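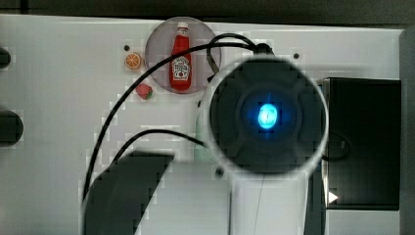 Contrôle avant tournée : les archives de la rédaction
Passage du 16/8/21, avec mes commentaires en vrac

1. Issue de secours côté cour
Conforme. La barre s'ouvre du premier coup, ce qui me change de la dernière fois ! J'ai quand même poussé deux cartons de vieux numéros du Dafis qui commençaient à grignoter le passage.

2. Rayonnages des collections reliées
À reprendre. La travée des années Juneck penche toujours (je l'avais signalé en octobre, je radote). On a 158 volumes là-dessus, dont toute la campagne municipale qui m'a valu mon premier procès - un grand souvenir, je vous le raconterai un jour. En attendant, fixation au mur avant toute consultation.

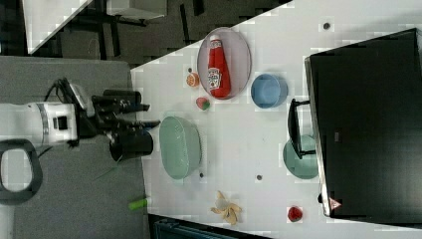

Et tant que j'y suis, les volumes les plus lourds redescendent en bas, même si ça casse l'ordre chronologique. Natanael Sampaio va râler, c'est lui qui a fait le classement, mais je préfère un archiviste fâché à un archiviste assommé.

3. Extincteurs
Conformes, les 2. Étiquettes lisibles, goupilles en place.

4. Électricité
Réserve. La visionneuse de microfilms Zovulel chauffe au bout de 60 minutes environ. J'y ai relu mes vieux papiers sur le conseil régional, j'ai perdu la notion du temps, et ça sentait le chaud. On débranche en partant, s'il vous plaît !

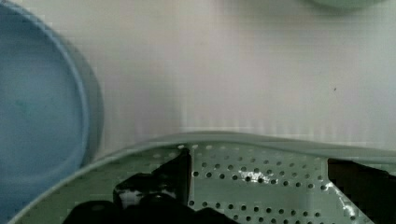

5. Escabeau
Non conforme. Un patin manque. Volker Görtz me jure qu'il tient depuis trente ans, comme ses éditoriaux. Retiré quand même, devis Asard à 360 euros pour le remplacer.

6. Éclairage de sécurité
Pas vérifié, je n'avais pas la clé du tableau. À faire au prochain passage.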